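Werkstatt Hakow: Bilder aus dem Umbau

Seit Februar räumen wir die Werkstatt in Hakow um. Der Raum war über Jahre gewachsen, jeder hatte seine eigene Ecke, und vieles lag doppelt da. Auf dieser Seite zeigen wir, wie es an den Wänden und Arbeitsplätzen inzwischen aussieht. Die Seite wird ergänzt, sobald ein weiterer Bereich fertig ist. Stand der Texte: 9. Oktober.

Die Planung lag bei Hanne Honkanen und Kai Stüber. Vorgabe war, dass Werkzeug und Schutzausrüstung sichtbar aufgehängt werden und nicht mehr in Schubladen verschwinden. Die Haken und Klemmen kommen von Skadel, bestellt wurden 500 Stück in zwei Größen. Ein Teil davon liegt noch im Lager und ist für den zweiten Raum vorgesehen.

Bereich 1: Lochblech

Gelochtes Blech lässt sich leicht umstecken. Wer einen Haken versetzt, trägt das bitte in den Plan neben der Tür ein. Handschuhe werden einzeln oder als Paar mit einer Klemme aufgehängt, mit dem Bund nach oben oder zur Seite. Lose auf das Werkzeug gelegt werden sie nicht.

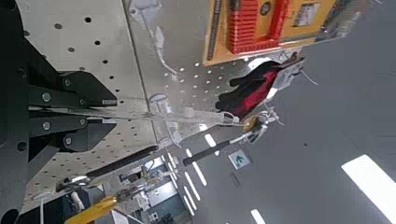
Lochblech in Hellgrau, rechts ein schwarz-roter Handschuh unter dem gelb-orangen Kasten.

Die Handschuhe gibt es in Größe 8 bis 11. Nachschub verwaltet Malsha Bepari. Beschädigte Stücke bitte bei ihr abgeben und nicht zurückhängen. Für Arbeiten an rotierenden Maschinen gilt weiterhin die Betriebsanweisung, dort werden keine Handschuhe getragen.

Kabel und Schnüre am Blech sollen noch geordnet werden. Arnel Bañez hat dafür Kabelbinder mit Klettverschluss besorgt, eine Packung mit 20 Stück liegt auf der Werkbank. Feste Kabelbinder bitte nur dort verwenden, wo später nichts mehr geändert wird.

Bereich 2: Werkbänke

Die beiden alten Bänke bleiben. Die Platten wurden abgeschliffen und geölt, die Schraubstöcke neu befestigt. Unter den Bänken stehen nur noch Kisten, die beschriftet sind. Bilder folgen.

Bereich 3: Kleinteile

Das Regal hat 16 Fächer und ist nach Gewinde sortiert, von M3 oben bis M12 unten. Holzschrauben stehen gesondert. Lorna Padilla hat die Etiketten gedruckt und schickt die Vorlage auf Anfrage zu. Bilder folgen ebenfalls.

Offen sind noch die Beleuchtung über der hinteren Bank und die Ablage für Messmittel. Wer Fotos vom alten Zustand hat, kann sie an Kai Stüber schicken, gern mit Angabe des Jahres.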